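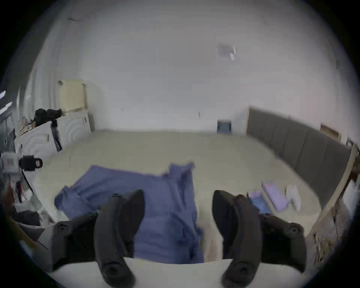
Bedroom, 7/13/24

I have been putting off writing about the Skuvley sheet set because I wanted to live with it through some real summer heat first, and we have certainly had that. I bought mine in May, after my old sheets finally wore through right where my heels go, and I have slept on the new ones every night since except when they were in the wash. So this is a long review from somebody who cares a little too much about bedding, and I hope you'll bear with me.

The set is a fitted sheet, a flat sheet and two pillowcases. The label says 300 thread count, and if you have been shopping lately you know that sounds low next to the giant numbers stores like to put on the package. Please don't let it scare you off! My Nalora set had a much bigger number and felt like sleeping inside a raincoat by the middle of the night. These are crisp and light, more like a well-worn dress shirt, and they let the air through.

What I love most is the fitted sheet. The pockets are 15 inches deep and the elastic runs the whole way around, corners and sides both. I have a thick mattress with a topper on it, and every sheet I've owned in the last few years has popped off the corner by the wall sooner or later. This one has stayed put, and I am a tosser and turner. There is also a little tag sewn in at the foot so you know which way it goes — such a small thing, and I thank them for it every laundry day. 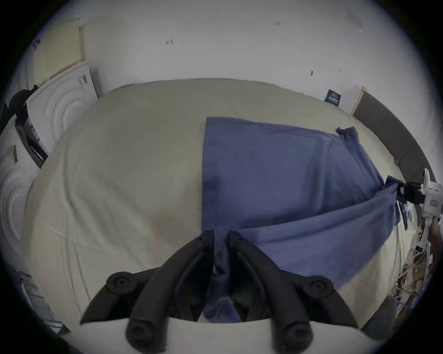

Cream sheet on the big bed, with the blue cloth

Now for the complaints. The first wash left a surprising amount of lint in the dryer trap, and I'd wash them by themselves that first time or you will be picking fuzz off your dark socks like I was. They wrinkle, too. If you pull them out of the dryer while they are still a tiny bit damp and get them straight onto the mattress, most of it smooths out, but if you forget them overnight (guilty) you will have a very rumpled bed. And the pillowcases run short. My regular pillows fit fine, but the longer Plulis one I use for my neck sticks out the end.

I paid 35 dollars at the Maldonado store out by the highway, where they had them folded on a bottom shelf behind the bath mats, so do look low. The same set was 15 dollars more online, before shipping. For that price I'd have been happy with something half as nice, and I went back for a second set so I wouldn't have to race the dryer before bedtime.

If you like that silky, slippery feel, you probably won't care for these, and my sister-in-law certainly didn't when she stayed over. If you sleep hot and like a cool, slightly crisp bed, I'd get them. Four and a half stars from me, with the half star off for the pillowcases.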